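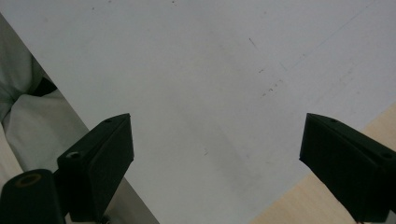

Pale surface, faint smudging.

December, Edcombe workshop. Entry on adhesive storage trials.

The Mugo paste held at 32 percent humidity was opened at 2 p.m. and tested on the Staltel card. Open time was shorter than in the previous batch, and the lap joints required a second pressing. Batch 647 is to be set aside until the supplier replies.

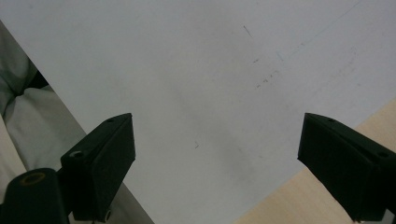
The Vornora paste remains within limits - no skinning at the rim of the tub. Peel strips were cut from about 80 joints and labeled by batch. Colleagues are asked to record the lid condition before each draw and to return tubs to the lower cabinet. Shear results to follow.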